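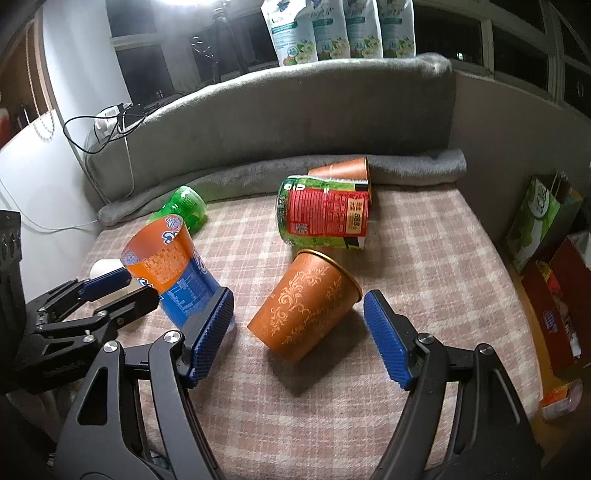
Orange cup between the blue pads, red and green can right behind it.

OK, I've been promising a thread on house rules for hand-held gripper work, and I finally wrote ours down properly. Long one! Grab a drink. (Stand it upright, please. More on that later.)

1/ First, why bother with written rules at all? We had plenty of habits on the Vakasora project, but every person had a slightly different set. One closed the fingers fast, another crept in, a third one reset the cups in a neat row every single time. You only see how much that matters when you put the recordings side by side.

2/ So in September we sat down and wrote a list. The first draft had 100 lines and was completely unusable. I loved writing it and could not follow it for ten minutes. The version taped up next to me now has 12, and people can recite most of them without looking.

3/ My favorite rule, hands down: check the pads before you touch an object. Wipe them, look for torn texture, press each one with a thumb. Then look at the screws at the finger joints. If one has backed out, stop and tighten it, and write it in the log. A wobbly finger feels fine in your hand for a surprisingly long time.

4/ Open the fingers all the way before every approach. All the way! Half-open feels faster and it teaches a terrible habit — you end up nudging the cup into place with one pad and calling it a grasp. If you nudged it, mark it as a push. Pushes are great, we love pushes, they just need the right label.

5/ Things on their sides are allowed. Encouraged, even. Real tables have tipped-over cups. But a rolling object gets a full stop before the next try: fingers open, tool pulled back, wait until it settles. Chasing a rolling can looks heroic and gives you garbage.

6/ Mix your materials. Paper cup, drink can, plastic bottle, something shiny, something with busy print all over it. I have a soft spot for anything with gold trim, it plays such games with the light. If every object on the mat is a plain matte block, you are practicing for a world that doesn't exist.

7/ Squeeze rule: paper cups get retired after 2 visible dents. I used to be stingy about this and keep them going until they looked like raisins. The trouble is that a crushed cup needs a different grip from a fresh one, and the log still says "cup." Now we write "cup, dented" after the first dent and bin it after the second. So much easier to sort later.

8/ Nothing with liquid in it anywhere near the mat unless the task is about liquid. Empties only, rinsed and dried. Your own drink lives on a different piece of furniture. I will not be taking questions on who this rule is named after (it's me).

9/ Cables! Tape them or drape them where no elbow goes. Power strip up off the floor and well clear of the working area. Walk the whole loop around the setup once before you begin, and if anything catches your foot, fix it right then.

10/ Lights: pick a setting, write it down, leave it alone for the whole session. Windows count as lights. A dark window at night and the same window at noon are two different sessions in our log, even if nothing else has moved. Kurnadex had a nice phrasing in the checklist they shared with us: "If your shadow changed, your session changed." I stole it immediately.

11/ Background stuff is fine. Snack bags, shopping bags, a blanket, whatever. We went back and forth on this one for ages. Inano wanted bare walls and I wanted a room that looks lived in. We ended up with: leave it in, but don't rearrange it halfway through. I think that's a good rule and I'm still a little smug about it.

12/ Last on the list: failed grasps stay in. Label them, don't delete them, don't redo them in secret because you slipped. Some of our most useful pages are just misses, one after another, with a note on which finger touched first.

Somebody asked how long it takes a new person to get comfortable with all this. For us it's 2 sessions with the list in view, and then they start catching MY mistakes, which I adore.

Still arguing over whether the object reset should be random or follow a card. The crew at Hong uses cards and swears by them. I keep reshuffling by hand, and I have a strong suspicion that my hand likes certain corners of the mat. If you've tried both, tell me what you saw — I'd love to swap lists!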